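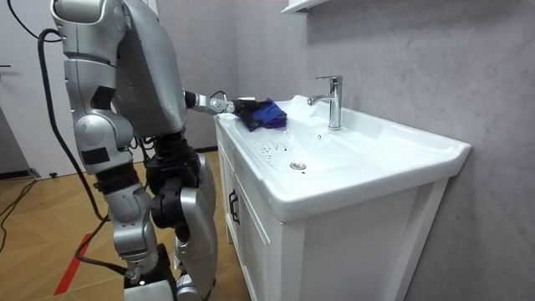

White vanity unit with built-in sink.

Housekeeping and Guest Rooms Assistant - Huline Guest House
Posted 1 Jun 2025
Part time, permanent, 3 days a week

We need someone soon. Two of our regulars have moved away in the same month and the rest of the team is doing extra shifts, so if you've cleaned before (hotel, hospital, care home, student lets, your nan's B&B) please get in touch.

About us
Huline is a small guest house plus a block of short-stay flats on Kotian Road, five minutes walk from the bus station. Mix of guests. Contractors in the week, families and wedding parties at weekends, a few people who come every year for the walking festival in September and always want the same room. Owned by Indira Pinto and her brother-in-law Jagadeesh Kurup. Same owners since we opened, no agency, no head office.

The job
Full room changes on departure days, light refresh on stayovers. Beds, bathrooms, hoovering, dusting, kitchenettes in the flats. Bathrooms take the longest and get the most comments from guests, good and bad, so we'd like someone who is fussy about taps and plugholes.
Also:
- stripping and bagging linen for the Drasano van (collects early, must be down by the back door by 8)
- restocking tea trays, loo roll, soap
- reporting anything broken, dripping or missing in the maintenance book
- breakfast room once a week, mostly clearing and laying up
- stairs and landings
Lost property goes in the office cupboard with a label on. Please don't leave it on reception.

Hours and pay
Start 8.30am, finish 2.30pm, half hour break paid. One weekend day in most weeks, rota goes up a fortnight ahead and we do try to stick to it. Swaps are fine if you sort it between yourselves and tell Shobha.
Paid every four weeks into your bank. Hourly rate is on the application form, same for everyone after the trial period whatever your age. Tips from the room envelopes are shared out monthly. Holiday is pro rata. Lunch on shift if you want it, usually soup or whatever is left from breakfast.
Extra hours in summer for anyone who wants them. No pressure if you dont.

What we're looking for
Some cleaning experience, paid or not. Able to manage stairs with a vacuum, there is no lift in the old house. OK working alone for a couple of hours at a time, flats especially. Good timekeeping really does matter, check-in is at 3 and there's no slack.
Enough English to read product labels and write in the maintenance book. Driving licence not needed.
No bleach in the rooms. We use the Zonum range and you'll be shown what goes on what, the stone floor in Flat 4 marks very easily and it cost us a lot last time.

Training
First two shifts you work alongside Lavanya Kartha, who runs housekeeping. After that you have your own rooms but she's on site. Tunic provided, bring your own flat shoes with a closed toe. Gloves in all sizes.

How to apply
Pick up a form from reception or email the office and ask for one, quote ref 547. CV not needed but send it if you've got one. A few lines on where you've cleaned before and which days you can't do is more use to us.
We'll need one reference, and to see your right to work documents before you start, originals please.
Interviews are a chat and a look round, half an hour or so. Then a paid trial shift for whoever we like. Prakash Warrier does the office side and will ring or text you either way, so put a number you actualy answer.
No closing date, ad comes down when we've found someone. If it's still up, still apply.

Questions about the work itself, ask for Lavanya, after 2.30pm is best. Anything about pay or forms, Prakash. Rota questions to Shobha Sastry.
No agencies please.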